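Gestão de Ativos e Fim de Vida do Equipamento Informático
Apontamentos da aula 6 – Inventário, depreciação e abate

Estes apontamentos acompanham a aula e não substituem a leitura do capítulo sobre ciclo de vida. A matéria sai no teste, incluindo o caso Varwood.

1. O que é um ativo

Para efeitos desta cadeira, um ativo é um bem controlado pela organização, do qual se esperam benefícios durante mais de um exercício. Um computador de secretária cumpre a definição. Um teclado de substituição, em regra, não: é tratado como consumível e vai diretamente a gasto.

A fronteira entre ativo e consumível depende da política interna. O que interessa é que essa política esteja escrita e seja aplicada da mesma maneira em todos os departamentos. Quando cada serviço decide por si, o inventário deixa de bater certo com a contabilidade e a diferença só aparece na altura do abate.

Há ainda a questão dos componentes. Uma placa gráfica instalada dentro de uma torre faz parte do ativo principal ou tem ficha própria? A resposta habitual é que só tem ficha própria se o custo for significativo e a vida útil for diferente da do conjunto.

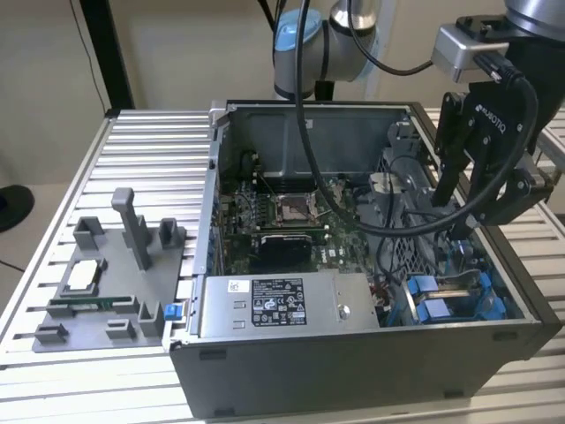

Tempo de leitura: 5 minutos

2. O registo de inventário

A ficha de cada equipamento deve ter, no mínimo: número de inventário, número de série do fabricante, data de aquisição, custo, localização, responsável e estado. Muitas organizações acrescentam o número da fatura e o fim da garantia. São dois campos que custam pouco a preencher na receção e muito a reconstituir mais tarde.

O estado merece atenção. Usaremos quatro valores ao longo do semestre: em uso, em reserva, em reparação e para abate. "Avariado" não é um estado, é um motivo. Um equipamento avariado está em reparação ou está para abate, e alguém tem de decidir qual dos dois.

A localização deve ser atualizada quando o equipamento muda de sala. Na prática isto falha quase sempre, e é por isso que se faz a contagem física anual, normalmente em janeiro, depois do fecho.

3. Depreciação

O método mais simples é o da linha reta:

quota anual = (custo – valor residual) / vida útil

O valor residual é uma estimativa do que se espera obter pelo bem no fim da vida útil. Em equipamento informático é frequente assumir zero. Essa opção facilita as contas, mas esconde o valor das peças que ainda podem ser aproveitadas.

Convém separar três noções que os alunos costumam misturar:

Vida útil contabilística – o período pelo qual se deprecia o bem.
Vida técnica – o período durante o qual o bem funciona.
Vida económica – o período durante o qual compensa mantê-lo, comparando com a alternativa.

Um computador totalmente depreciado pode continuar em uso. O valor contabilístico é zero, mas a ficha mantém-se aberta até haver abate formal.

4. Decisão de abate

O processo começa com uma proposta do responsável pelo bem e termina com a baixa no inventário e na contabilidade. Pelo meio há uma avaliação técnica com três saídas possíveis: reutilização interna, venda ou doação, e desmantelamento com aproveitamento de peças.

Antes de qualquer das três trata-se dos suportes de dados. O disco é apagado com um método verificável ou é retirado e destruído, e em ambos os casos guarda-se comprovativo associado ao número de inventário. Um lote não deve sair das instalações com este passo por fazer, mesmo que o comprador se comprometa a fazê-lo.

O desmantelamento compensa quando as peças recuperadas servem noutros equipamentos do mesmo parque. Um parque homogéneo ajuda bastante.
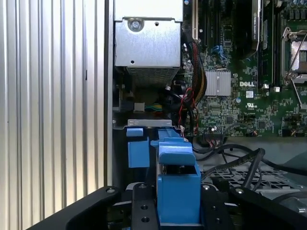
A mão de obra é o custo que mais vezes falta nas propostas. Se um técnico demora 17 minutos por unidade, um lote de 50 unidades corresponde a 850 minutos, ou seja, pouco mais de 14 horas de trabalho. Este valor entra na comparação com a venda do lote completo, tal como o transporte e o armazenamento.

As peças recuperadas devem entrar em armazém com referência, origem e data. Uma gaveta cheia de memórias sem identificação tem, para efeitos de gestão, valor nulo.

5. Caso Varwood

A Varwood tem dois escritórios, um deles em Ristham, e pretende renovar o parque. O levantamento identificou 83 computadores fora de garantia. A empresa recebeu uma proposta da Ristura para a compra do lote completo e outra da Choo para recolha e desmantelamento, com devolução das peças selecionadas.

O relatório interno, assinado por Gøran Blomqvist, recomenda a venda. Os argumentos são o espaço ocupado e a falta de técnicos disponíveis. O relatório não apresenta o valor contabilístico dos equipamentos nem refere o tratamento dos discos.

Para a próxima aula, por escrito e em grupos de 2:

a) Indicar que informação falta no relatório para que a decisão possa ser tomada.
b) Montar uma tabela de comparação entre as duas propostas, com as rubricas de custo e de receita, mesmo sem valores.
c) Descrever os lançamentos necessários na baixa dos bens, supondo que estão totalmente depreciados.
d) Propor uma regra de registo para as peças devolvidas pela Choo.

Entrega até 30 de maio de 2019, em papel, no início da aula. Trabalhos com mais de duas páginas não são corrigidos.

6. Termos a rever

Valor residual, quantia escriturada, imparidade, abate, mais-valia e menos-valia. A imparidade fica para a aula 7, mas convém trazer a definição lida.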